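Tabletop Manipulation Bench: Equipment Progress Report
13 August 2020
By Anjana Akanda

Dear Parveen,

You asked for one page on where the equipment money has gone and what we still mean to buy. The short version is that the bench is up, we are under budget on hardware, and we are over budget on kitchenware, a category that did not exist when we wrote the proposal.

The arm was the easy part. We went with the Shibata after Dinesh Haque compared it with the Dolard, which reached farther but came with a service contract priced for people who make cars. Shibata threw in a spare gripper. Dolard threw in a brochure. The controller took 30 days to clear purchasing, and Dinesh spent the wait rewriting the cable plan, which has since been ignored by the cables.

Props are where our planning went soft. The proposal put down $200 for "assorted household objects," and we spent it well before we had a full set. Objects that roll, objects that shine, and objects with awkward handles all have to be bought by someone, and our purchasing system has no code for a lemon. Kvido Sýkora has been filing them under lab consumables — so far without objection.

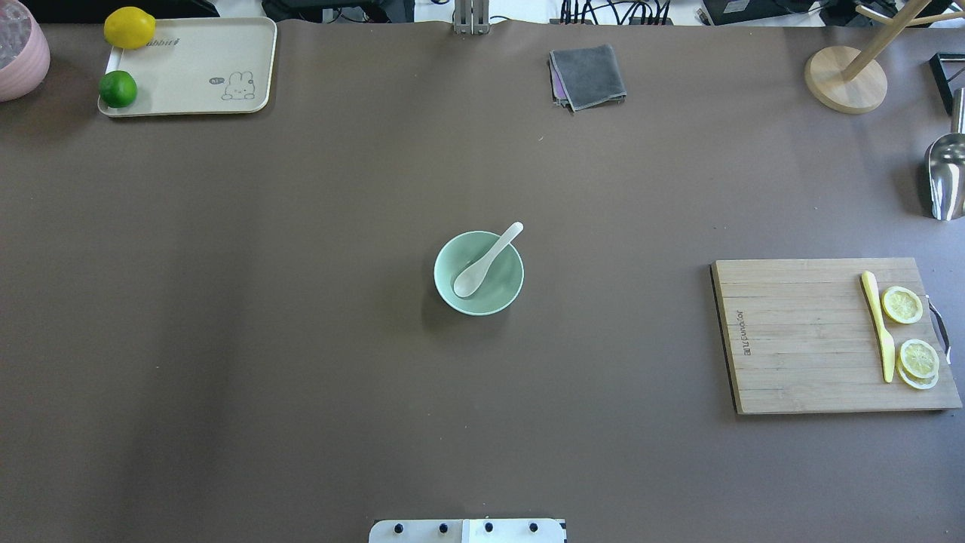
The bench with kitchen props: bowl and spoon, rabbit tray with fruit, cutting board with lemon slices and toy knife.

The spoon in the bowl is our current benchmark task, and it drives the next big purchase. White on pale green under a glossy highlight is hard on the depth camera we own. Dewanti Wuisan has asked for a better one, the Bustia, quoted at $4,000 with the mount. I have asked her twice whether a duller bowl would do. She says that would be cheating, and I have put the camera in the budget.

Still to buy by the end of September:

Depth camera and mount, as above.
A second set of props, identical to the first, so that a breakage doesn't end a week's comparison.
Cable trunking — $29, and the only item on which the whole team agrees.

We have dropped the Domo mobile base from this year's plan. It won't fit through the lab door, and facilities has views about the door. I would like to move that line to the camera and hold whatever is left for repairs. Could you confirm the transfer in writing before we place the order? The quote won't wait for us forever.

Anjana

Contact: Anjana Akanda, project office | Back to top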